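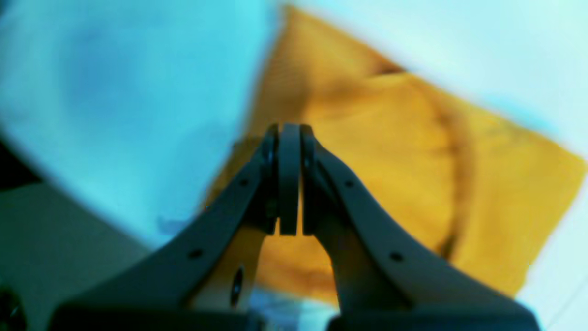
Attachment 1: yellow-orange cloth, large piece, as of this morning

Ticket: color / finish complaint, cloth order
Site: Buncombe
Opened: July 6, 2023
Status: open, waiting on supplier
Priority: normal

Problem
Cloth from the Clokine batch not matching the swatch card. Card says golden yellow, ours reads more orange. Also feels stiffer than the October lot. Need to know if we can cut or if the whole lot goes back.

Tried so far
- Compared to card under the overhead tubes, then by the window. Still off both times, less so at the window.
- Washed 2 test squares at 60, no softener. One came out softer, the other still stiff. No idea why.
- Ironed the stiff one on medium. Slight shine on the face side, so dont do that again.
- Checked the packing slip. Shade code is right, so either the card is old or the dye is.

Update
Called Prellasero, they only did the finishing and say the color came to them like that. Sent me back to Clokine. Clokine wants a cut sample in the mail. Sample going out with the afternoon pickup.

Update 2
Nikolaidis order needs 700 napkins out of this lot, 1000 if they take the extra tables. Told them on hold. They are ok with orange-ish as long as its all the same orange. Not ok with stiff.

Next
Wash a bigger peice, full cycle, line dry. No cutting until Clokine answers. Leave ticket open.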